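Demonstration rules, second revision

I have been rewriting the operator rules for our pick-and-place recordings. The first revision ran to 30 rules, which was too many to hold in your head and too few to cover what people did at the table. The second has 10. The old numbering is gone, so if you have a printout with a rule 17 on it, throw it out.

The scope is narrow. These rules cover two-handed tabletop work with hand-held grippers, one operator, one table, small household and grocery items going into or out of a tray. They don't cover mobile work, anything with liquids in open containers, or the Alvarado cell, which has its own document and its own problems.

**Before recording**

1. Clear the table to the surface covering. Only the task items, the tray, the grippers and their cables stay on it.
2. Route each cable back along the forearm or out to the side of the table. A cable may rest on the work surface. It may not cross the line between the pick location and the tray.
3. Open and close both grippers fully, and look at both live views while you do it. If one view lags, stop and restart the logger. Do not start the episode and hope it catches up.
4. Place the items by the layout card, then leave them alone. No straightening after the start tone.

Rule 4 replaces three older rules about item spacing. The old text asked for a minimum gap between objects, and operators met it by arranging everything in a row, with labels facing out. A policy trained on rows learns rows. The layout card now gives a region and a pose class (upright, flat, bunched) and leaves the rest to the operator. For soft goods, "bunched" means dropped from hand height and not touched again.

**During recording**

5. Both hands stay in the head view for the whole episode. The idle hand holds its gripper open, off the items, and still.
6. Approach at a speed you could stop from. The limit in the Levevel logger is a warning only and will not save a bad episode.
7. Grip once. If the grip fails, open fully, back off, and approach again. Do not chase the item with small closing motions.
8. Lift clear before you translate.

Rule 5 is the one I get the most complaints on. Holding an open gripper still for a full episode is tiring, and the natural thing is to lower the hand out of view. The trouble is downstream. When the idle hand leaves the head view, its pose estimate falls back on the wrist camera alone, and with a plain white surface in front of that camera there is very little to track. Drift accumulates, and when the hand comes back the trajectory has a step in it. We can smooth the step, but then we are training on a motion that was never made.

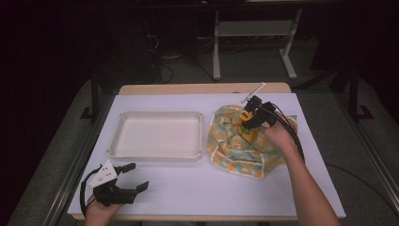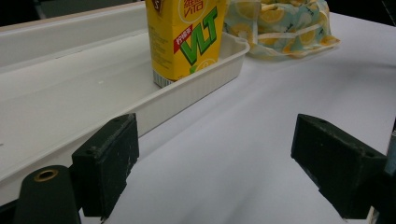
Leopoldo Valdovinos wrote to me after reading the draft and objected to rule 7. His point was that failed grips are useful data, that people correct a slipping grip continuously, and that forcing a full open and a fresh approach produces demonstrations no skilled person would recognize. He would keep the small corrections and tag them. He also noted that "grip once" reads as though a second attempt invalidates the episode, which I had not intended.

He is right on the wording. I changed the heading of the rule to "One approach, one closure," and added a line saying that repeated attempts are allowed and stay in the recording.

On the substance I disagree, for now. Continuous correction depends on feeling the slip, and the hand-held grippers pass some of that feeling to the operator through the handle. The arm that will run the policy has no equivalent signal in our current setup. It sees what the cameras see. If the operator corrects on touch and the model only gets the images, the correction looks like noise arriving slightly before any visible cause. A full release and a new approach is slower and uglier, but every part of it can be explained from the video. If we add force sensing at the fingertips I will revisit this, and his tagging scheme would be the place to start.

**After recording**

9. Keep the hands where they finished until the stop tone. Then lower them.
10. Mark the episode before you reset the table. Use keep, discard or review, and give a cause for anything except keep.

The cause field in rule 10 is free text. I tried a pulldown in the first revision and most entries came back as "other." Free text is harder to count, but I can read a day of it over coffee on Thursday and see what went wrong. Short entries are fine. "Cable caught" is fine. "Bad" is not.

A few notes that didn't fit under a rule:

Surface covering. Paper is acceptable if it lies flat and is taped where the forearms rest. Replace it when it creases, since a raised crease catches the finger on a low approach. Record the change of covering in the session header. I have two sessions from January where the covering changed between episodes and no note was made, and both needed checking by hand.

Printed packaging. Use it as it comes. The Fusemitz guideline we started from asks for labels to be masked, on the theory that the model will latch onto the print. I would sooner vary the items. Masked packages don't look like anything the system will meet later, and masking tape changes the friction on the face you are most likely to grip.

Finger pads. Scuffs and dust on the pads are normal and don't need a note. Wipe them when grip starts to fail on smooth items, and note the wipe. Replaced pads start a new session.

Calibration. Run it at the start of a session and after any knock to a camera housing or mount, however light. The Mustel script writes the result to the session header. If it reports a residual above threshold, run it a second time. If the second run also fails, end the session and check the mount screws.

Still open: whether episode length needs a cap. I left it out of this revision. The long episodes I have reviewed were mostly long for a good reason, usually an awkward soft item, and a cap would have cut exactly those. I would want to see the review-tagged ones sorted by duration before writing anything down.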